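家事と衣類管理 第5回 配布メモ 「デニムをたたむ、しまう、裾を見る」

先週の残り、シャツの前立ての話を少しだけ引きずっていますが、今日はもうデニムに入ります。プリントの後ろ半分は前回配ったものと同じなので、持っている人は取らなくて大丈夫です。

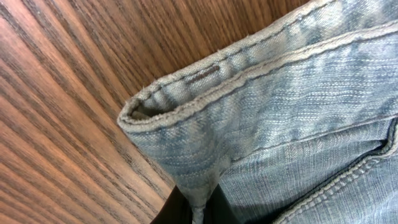

で、前回の最後に「ジーンズはシャツと同じ考え方でたためますか」という質問をもらいました。答えは半分だけイエスです。縫い目を基準にするところは同じ。違うのは厚みの出方で、シャツは襟がいちばん厚いのに対して、ジーンズは腰まわりと裾の両端が厚くなります。真ん中の腿から膝あたりはわりと平らなんですよね。だから半分に折って重ねると、端っこだけがぽこっと高くなって、積んだときに山が傾きます。わたしも学生のころ、棚のジーンズが毎朝なだれを起こしていて、棚が悪いんだと思いこんでいました(棚はまっすぐでした)。

1 言葉をそろえておきましょう

授業中に「あの折ったところ」「下のほうの縫い目」と言い合っていると時間がいくらあっても足りないので、最低限これだけは覚えてください。

裾口 足が出てくる穴のところ。
裾の折り返し 裾口の布を内側に巻きこんで縫った部分。三つ折りが多いです。
折り山 折り返しのいちばん端、布が曲がっている線。いちばん先に擦れます。
綾目 デニムの表面に斜めに走っている細い畝。綾織りの布なら必ずあります。
脇線と内股線 脚の外側と内側の長い縫い目。
アタリ 色が落ちて白っぽくなったところ。段差や折り山に出ます。
パッカリング 縫い目に沿って布が波打つこと。裾に多いです。

パッカリングは試着室で「縫製が下手なのかな」と心配する人がいるんですが、裾のうねりはデニムではごくふつうです。縫い糸と布の縮み方がそろわないので、洗うたびに少しずつ波が立ちます。そしてその波の高いところが擦れて白くなる。冒頭の写真の裾がちょうどそうで、縫い目と縫い目のあいだが波打って、折り山のあたりが本体より白っぽくなっています。端の毛羽も見ておいてください。細かい繊維が立っているでしょう。3のところでまた使います。

2 たたみ方

台は平らで硬いところを選びます。ベッドの上でやると沈んで線がずれます。わたしは家では食卓でやっています。たたむ前に天板を拭くこと、これは忘れがち!

まずファスナーとボタンを閉めます。開けたままだと前がずれて、あとで必ずやり直しになります。ポケットに手を入れて、袋布を下に押して平らにしてください。ティッシュが入っている人は今のうちに出しましょう。

次に、左右の脚を重ねます。前から見て縦に半分、後ろポケットが外側にくる向きで。このとき基準にするのは脇線です。内股線で合わせようとすると、股のカーブのせいで裾がそろいません。ここを間違える人がクラスの半分くらいいるので、太字にしたいくらいです。脇線です。

股の三角に出っぱったところは、内側に折りこみます。小さな三角ですが、これをやるのとやらないのとで仕上がりの四角さがぜんぜん違います。

それから裾を持って、腰のほうへ折り上げます。腰の帯のところにぴったり合わせたくなるのですが、指の幅ふたつ分くらい手前で止めてください。さっき言った「厚いところ同士」が重ならないようにするためです。そのあとは棚の奥行きに合わせて、もう一回半分にするか三つに折るか。引き出しに立ててしまうなら三つ、棚に積むなら半分がわたしの好みです。

ここで手のひらを使って空気を抜きます。ぎゅうぎゅう押しつけなくていいです。腰から折り目のほうへ、すーっと滑らせるだけ。押しつけると膝のところに変な横じわが入って、翌日はいたときにわりと目立ちます。

最後に向きをそろえます。折り目の「わ」を手前に。裾口が手前に来ていると、出し入れのときに指が引っかかって、折り返しの内側に入りこんでしまうことがあります。擦れて弱っている裾だと、そこから糸が切れたりします。

3 たたむついでに裾を見る

この講義でいちばん言いたいのはたぶんここです。修理に持っていくかどうかは、洗濯のあと、たたむ時間に決めるのが楽なんです。手はもう布の上にあるし、裾は目の前にあるので。

見る順番はいつも同じにしておきます。かかと側の折り山から始めて、ぐるっと一周。

毛羽が立っているだけの状態なら、そのままで構いません。引っぱらないでください。はさみで切りそろえたくなる気持ちはわかるんですが、短く切ると織りの端がゆるんで、次の洗濯でもっと出てきます。

折り山に横向きの白い糸がはしご状に見えてきたら、そろそろです。縦糸が切れて、横糸が残っている状態。裏から薄い当て布をして、細かく縫えば家でもなんとかなります。

穴があいて折り返しの中身が見えるようになったら、部分的に直すより、裾を一度ほどいて折り直すほうがきれいにあがることが多いです。丈が少し短くなるので、はく本人と相談してからにしてください(家族のものを勝手にやって怒られた人、前の期にいました)。

それと、折り返しの内側。裾を少しめくってのぞいてみると、砂や糸くずがたまっていることがあります。裾の筒の端は影になっていて、上から見ただけではわかりません。綿棒か使い古しの歯ブラシでかき出しておくと、折り山の減り方がだいぶ違います。中の砂がやすりみたいに働くんですよね。

縫い糸の色も覚えておくと便利です。ベージュや黄みの茶色が多いのですが、同じ「ベージュ」でも店に行くと驚くほど種類があります。部分直しをするなら、糸は布に当ててみて、少し暗いかなと思うほうを選ぶとなじみます。新しい糸はどうしても明るく見えるので。

4 Éabhaさんのやり方

衣類修理の教室をUrkvilleで開いているÉabha Breathnachさんに、以前、裾の見方を教わりました。彼女はジーンズをたたむとき、いつも片脚ずつ、裾を一度だけ机の上で平らにのばします。わたしなら二本まとめて済ませてしまうところなので、最初は丁寧すぎるんじゃないかと思ったんですよ。でも真似してみたら、左右で減り方が違うのがすぐにわかる。わたしの場合は右のかかとばかりでした。歩き方のせいか、自転車のせいか、いまだに不明です。

Éabhaさんの教室では、直しに来た人に裾の状態をカードに書いてもらっているそうで、集まったカードは794枚。そのうちかかと側から傷んだものがほとんどだと聞きました。正確な割合は聞きそびれたので、試験には出しません。

もうひとつ教わったのが、目印のこと。裾の縫い目に短い濃い色の糸をひと針ふた針わたしておくと、似たようなジーンズが何本あっても、たたんだまま区別できます。家族で同じ型をはいている家には本当におすすめ! もともと裾や脇に小さなタグがついているものは、それを目印にしてください。わざわざ縫うことはありません。

5 しまう場所と枚数

棚に積むときは、最大で5本まで。それ以上になると、下の一本を抜くときに上が全部くずれます。下の段から抜かないようにすればいい、という意見も毎年出るんですが、そうするといちばん下の二本が一年中そこで寝ていることになって、折り目のところだけ色が変わってきます。

色の落ちた水色のデニムと、濃い紺のデニムは、しばらく離しておいてください。新しい紺は、乾いていても擦れれば色が移ります。湿気の多い時期はなおさらです。白っぽくなった古いほうに青い筋がついてしまうと、まず取れません。

木の棚や木の天板に直接置く人は、塗装をちょっと確かめてください。オイル仕上げの木だと、塗りたての時期に油が布へ移ることがあります。薄い紙を一枚敷いておけば安心です。逆に、濃い紺のデニムを湿ったまま明るい色の木に置くと、今度は木のほうが青くなります。うちの踏み台がそうなりました。

質問が多かった吊るす派の人へ。吊るすのもいいと思います。クリップで裾をはさむ場合は、折り返しの厚いところを避けて、縫い目のすぐ上をはさんでください。折り山をはさむと、そこに跡がついて擦れが早まります。

6 次回までの宿題

家にあるジーンズを一本選んで、次のことをやってきてください。きれいな一本を選ばなくていいです。くたびれたほうが書くことが多くて楽ですよ。

上の手順でたたんで、棚か引き出しに一晩置く。
翌日広げて、どこにしわが残ったかをスケッチする。絵の上手下手は見ません。
裾を一周見て、いちばん減っている場所に印をつける。左右とも。
折り返しの内側をのぞいて、何が入っていたか書く。何もなければ「なし」で。

提出は金曜の12時までに、わたしの箱へ。写真を添える人は、裾がよく見えるように寄って撮ってください。綾目の斜めの線がわかるくらい近くがちょうどいいです。

ジーンズを持っていない人は、デニムのエプロンやバッグでも構いません。その場合は裾のかわりに、ふちの折り返しを見てきてください。

次回は裾上げの実習です。針は教室のものを使いますが、指ぬきは各自で用意をお願いします。革のものが使いやすいです。厚いところを縫うと、布の指ぬきではけっこう痛い思いをします。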